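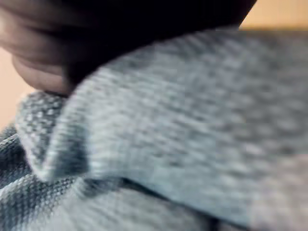
Sorting at the Grostinard clothing room has moved ahead of the plan we sent you, and most of the winter knitwear is now folded and shelved. We changed the folding method early in the period. Sweaters used to be rolled, and the rolls came apart whenever a shelf was restocked. Now each piece is folded on the table and the fold is pressed down by hand before it goes on a stack. Thick gray knits like this one take the longest, as the fabric bunches and has to be smoothed out again. A stack of folded sweaters stays up without a divider, so we did not buy the dividers listed in the budget.

## Numbers for the period

| Item | Count |
|---|---|
| Garments received | 1,757 |
| Garments sorted and folded | 1,000 |
| Boxes sent to Zuvbridge | 21 |
| Shelving units in use | 5 |

The garments not yet sorted are mostly summer clothes and children's pants. They are bagged and labeled in the back room and will wait until the coats are finished.

## Knitwear

Sweaters are checked at the collar, cuffs and hem, where wear shows first. Anything with a pulled thread goes in the mending basket. Anything with a hole larger than a dime goes to Haruna for fiber recycling. Haruna has asked us to take off buttons and zippers before pickup, and that adds time we had not planned for.

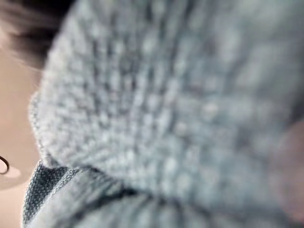
**Nest Bowen**
Clothing Room Coordinator, Grostinard
Feb 6, 2021

Chunky knits need a separate note. A heathered blue-gray sweater with large stitches takes up far more shelf than a fine gauge one in the same size, and we had been giving both the same space. The heavy pieces now have the two bottom shelves of each unit. We have also stopped hanging them, after several stretched at the shoulders in the first weeks.

Sizing is still a problem. Many of the hand-knit pieces have no label, so we measure across the chest and pin on a paper tag. The tags fall off in the boxes. Zuvbridge reported this with the last delivery and would like sewn or stapled tags.

## Spending

Shelving and boxes came in under the amount approved. The line for dividers is unspent. We would like to move it to mending supplies and a tagging tool, and need your written approval for that.

## Next steps

- Finish the coats by the end of February
- Agree on a tag type with Zuvbridge
- Get a second quote from Gundero for box delivery
- Start on the bagged summer clothes

The Gundero quote will be sent separately when it arrives.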